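4. First Practice with the Simport Hand-Held Gripper

Before you begin, please read section 3 (Charging and Labels). For this practice you need a bed or a big table, one fitted sheet and one piece of soft cloth. Smooth the sheet a little, but small wrinkles are no problem.

4.1 Hold the gripper by the pistol handle. Keep the fingers below the body of the tool and away from the black jaws.

4.2 Check the row of lights on the body. If they do not light, charge the gripper for 40 minutes and try again.

4.3 Bring the open jaws slowly to the edge of the cloth. Close them, wait 2 seconds, then lift. 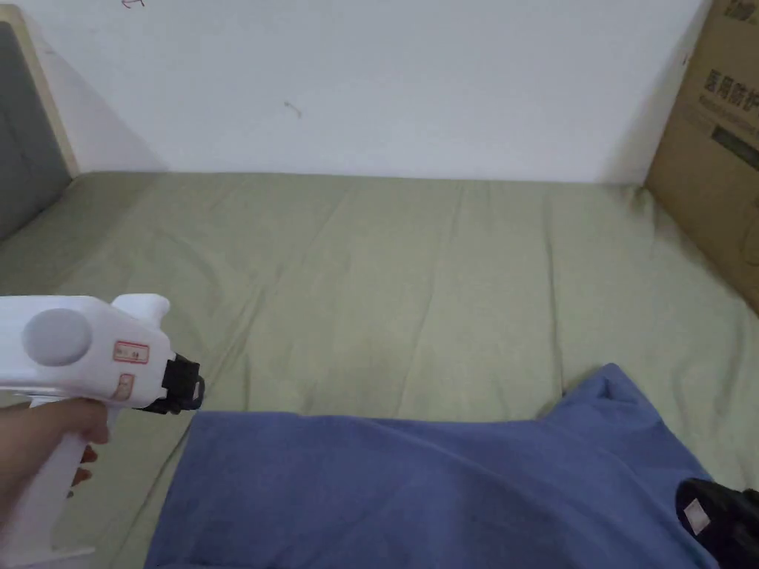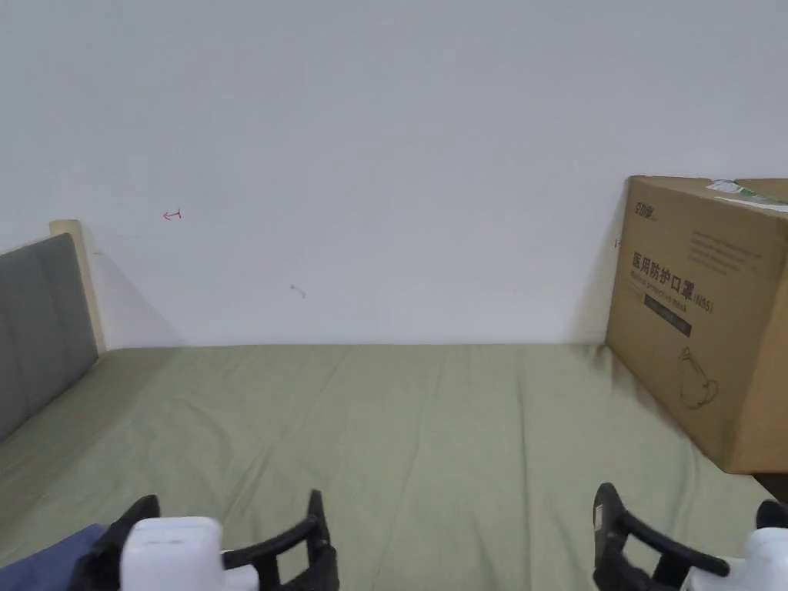
Two grippers, jaws open, over the sheet.
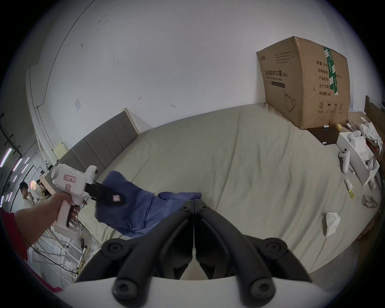 Jaws closed on the edge of the blue cloth. 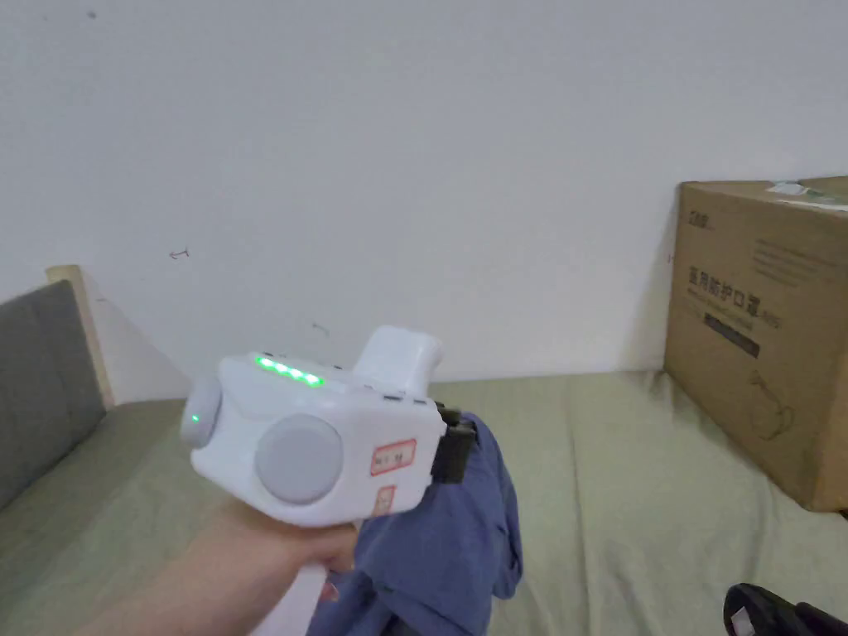 4.4 Put the cloth down flat and open the jaws fully before you move the hand back.

Note: One practice is 100 lifts. You can divide it over several days.

Caution: Do not pull when the cloth is caught in a jaw joint. Open the jaws and take out the cloth with your free hand.

Caution: Do not cover the round disc on the side with tape or with a sticker.

4.5 Write the result in the Bivine record sheet, page 2. For spare jaws, order part 416 from Doltov and ask for Wayne Hawthorne.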